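Reading time: 1 minute

Review: Forkura Award Submissions Portal

The Urier Institute adopted Forkura in June to administer its international research prizes. In its first round the portal received 489 nominations and 1036 letters of reference.

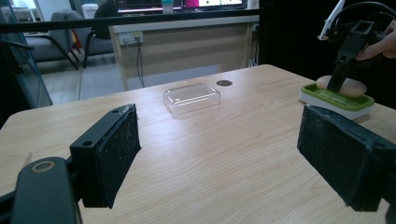

Foam-padded gripper fingers at a wood-grain tabletop.

Referees found the forms clear, and co-nominations from the Sauerland campus were matched correctly. The citation editor is less satisfactory: it stops at 700 characters and gives no warning. The Institute will retain the portal for the next round.

Related items
Jokix grant calendar reviewed
Sauerland fellowship results

Contact | © Urier Institute | Back to top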